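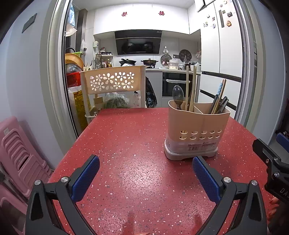 The tenancy of the Vestness flat came to its end in January, and the inventory for the move to Salton has now been completed. Kitchen goods were recorded first, as the agent at Ackroyd requires a written list for any shipment insured above $300.

The carrier, Demer, accepts a maximum of 6 cartons on its basic rate. Books alone filled nearly 200 liters of space, and a portion of them was therefore given to the library. Glassware will travel separately – the carrier does not insure it when packed by the customer.
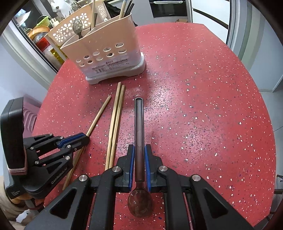
A long spoon on the red speckled surface.

Readers who are planning a similar move are advised to request the carrier's terms in writing before any packing begins. The Salton lease starts at noon on the first of the month, and keys must be collected in person. Posts on this page will resume once the internet line has been connected.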